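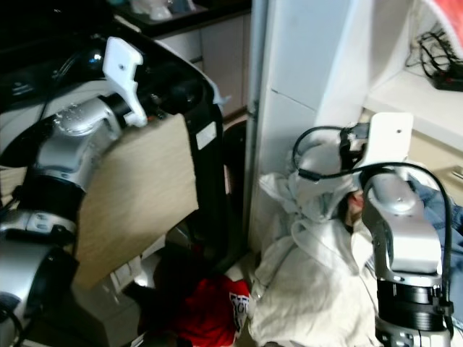

Resident Services > Training > Speaker Notes

Laundry and Utility Rooms in Shared Housing: Notes for the Spring Session

Slide 1. Welcome and scope
Welcome attendees on behalf of Lalodeo Housing. The session covers small laundry and utility rooms in the buildings we manage, with most of the time given to top-loading machines. Dryers and the coin-operated rooms at Szabo Court are handled in a separate talk in September.
State at the start that questions are welcome after Slide 4 and again at the end.

Slide 2. Background
Lalodeo manages 162 apartments across the Asurine and Lillano sites. Of these, 73 share a laundry room with at least one other household. The remainder have a machine inside the unit, often in a room that also serves as storage.
Explain that the in-unit rooms generate the longer service calls. Staff arrive to look at a washer and must first move boards, bins, and extension cords to reach it.

Slide 3. The room before the wash
Ask attendees to picture the last utility room they visited. Allow a short pause.
Points to make:
- Loose panels and spare shelves should be stored flat against a wall or removed from the room. A board leaning on a washer can shift during the spin cycle.
- Power strips belong on a dry shelf, above floor level, with the cords gathered. A washer should be plugged directly into a wall outlet.
- The space beside the machine should be wide enough for a hand and a cloth. Where a bin is kept there, it should lift out easily.
- Countertops near the machine may be used for folding if they are wiped down first.
Refer to page 16 of the resident handbook for the storage rules. Do not read the page aloud.

Slide 4. Sorting and loading
This is the longest part of the talk. Allow 18 minutes.
Begin with sorting. Whites are washed together. Bright reds are kept apart from them, especially when new, and printed garments are turned inside out before they go in. Residents who sort on the floor should sweep it first - a basket or a clean sheet is better. 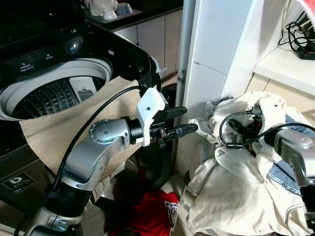 Next, the load itself. Garments should be placed evenly around the basket and dropped in one at a time. Large items such as sheets should not be wrapped around the center. Nothing should be left hanging over the rim when the lid comes down, as fabric caught there may be torn or may keep the lid from closing.
Remind attendees that detergent goes where the machine's own label says it goes. The most common error in our service reports is detergent poured directly onto dry clothing.
Mention the lint filter. On many top-loading models it sits on the wall of the drum and can be removed by hand. Residents are asked to rinse it every few weeks.
Pause for questions.

Slide 5. After the wash
Clothing should be taken out promptly and the lid left open for a few hours so that the basket can dry. In homes with small children, the door to the room should be kept closed during that time.
Check the floor for dropped items before leaving. Socks behind the washer account for a fair share of drain complaints at Lillano.

Slide 6. Reporting a problem
Residents should note the model name from the sticker on the machine and call the service desk. They should not tip or move the washer themselves.
Repeat the service desk hours, then take final questions. Handouts are on the table by the door, in large print as well.

Last updated: March 23, 2024

Contact Resident Services | Copyright Lalodeo Housing | Back to top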